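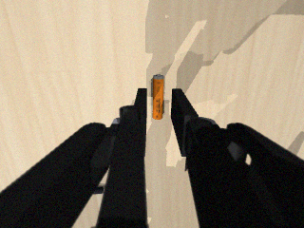

My sister-in-law Mercedes gave my son a dinosaur that roars, and it came with no batteries. Of course it didn't! It was Christmas morning, every shop in Stuston was shut, and I was on my knees in front of the junk drawer, pulling cells out of the TV remote and a bathroom scale I never liked anyway.

So I have an opinion, and it's that toy companies should put the batteries in the box. I know the arguments. My friend Nesrin worked in a toy shop for years and she says they'd go flat on the shelf, and half the parents would complain about the price going up. Fine, put it up! I'd pay the extra without blinking. I already pay it, only I pay it in a panic at a gas station on December 26, for a pack twice the size I need.

And while I'm at it – the tiny screws. Why does a plush dinosaur need a screw so small that I have to go hunting for my glasses repair kit? I get that little kids shouldn't be able to reach a battery, and I'm all for that, but there are childproof latches on my medicine bottles and I manage those half asleep.

Hanne next door tells me to go rechargeable and quit moaning. She has a charger on her kitchen counter and a jar of spares, and she's probably right, but you still have to remember to charge the things. I own four rechargeables. I couldn't tell you where a single one of them is tonight.

The dinosaur is very loud, by the way. I'm putting the scale back together this weekend.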